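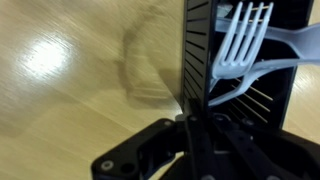 Mathis Arnaud wrote back before I had even finished the outline to say that forks belong in a kitchen drawer, that a lounge table ought to have a plant on it or nothing at all, and would I please put that in the talk. So I have put it in the talk, Mathis, right at the top, and I'm going to spend the rest of my time gently disagreeing with you.

(Wait for people to settle. The door at the back is slow to close.)

Good morning, and thank you all for coming out in February for a talk about coffee tables. My title in the program is "The Table in the Middle," and I know some of you picked it because the session next door was full, and that's perfectly all right, you are welcome here! I have been helping places arrange their shared rooms for 11 years now, first at Baudry and these days on my own, and if you had told me at the start how much of that would come down to one low table and what people leave on it, I would have laughed.

Start with the chairs, because everybody does. When we did the Stokport rooms, most of the talk before we started was about the armchairs. What color, how deep, arms or no arms. They had a meeting about it that ran 90 minutes (I was there for all of it, and there was soup). The table got one line at the bottom of the list, and the line said "table."
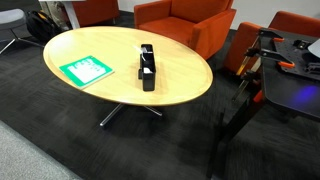
Oval top, chrome base, orange armchairs behind.

Look at how much work that one line ended up doing. I'm very fond of an oval. People walk around it without thinking, and you don't get a corner in the shin when you're carrying your coat and your lunch. A pale top also does something kind for a dark carpet, and next to that orange it looks downright sunny. I would pick the pedestal base again too. Four straight legs at the outside of a low table are what your feet find every time you cross them.

(Pause. Ask who has a low table at work. Ask who knows what is on it right now.)

Now, the caddy. My grandmother kept one on the porch for church suppers and I suppose that's where I get it. Something tall and black and open at the top, so you can drop things in from standing height and fish them out again without moving the whole thing. White utensils in a black holder are easy to spot, which matters more than you would think when there's a cake going soft and a room full of polite people waiting for somebody else to go first.

Mathis's complaint, if I'm being fair to him, is that once you put one useful object on a nice table, you get a second, and a third, and by spring you've got a junk drawer with no drawer. He's right that it happens. I have seen it at Rornar, where the table in the front room had gone under so completely that we argued over what shape it was. My answer is the hand rule, and please do write this one down. Keep enough bare wood that a person in any chair can set down a cup with either hand without looking.

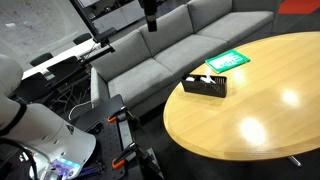
I want to say a word about shine, and then I'll move along, I promise. A glossy top under ceiling lights will give you bright spots, and if you sit in the wrong chair you will be reading around them all afternoon. Before you buy, carry the sample into the real room, put it down at knee height, and sit in every seat you own. Do it at four in the afternoon as well as in the morning. At Cavari we skipped that step and ended up turning every chair a little to the left, and I still think about it.

(If running late, skip the Cavari story and go straight to paper.)

Paper is the other thing that lands on these tables. I'm for it, in small amounts. One item with a bright cover, laid flat, on the side away from the caddy, and people will pick it up and read it. Fan out a stack and they'll treat it like a waiting room and look at their shoes. Green on honey-colored wood shows up nicely from the doorway, so a visitor knows where to look before they know where to sit.
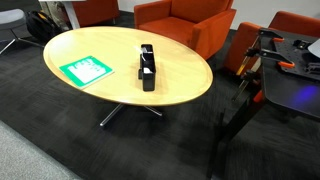

Reading matter to the left, caddy near the middle.

My last practical point is about wiping down. A raised rim is lovely for catching a rolling pen and just as good at catching crumbs, so give whoever does the table a dry brush along with the cloth. Lift the caddy when you wipe, don't go around it, or you'll find its outline there in a year. And empty it all the way out now and then. I budget 100 dollars a room for the small stuff, brush and caddy and all, and I have never once spent the whole of it.

(Questions here. If there are none, ask Mathis about the plant. Handouts are on the chair by the door, and somebody please take the extra cookies.)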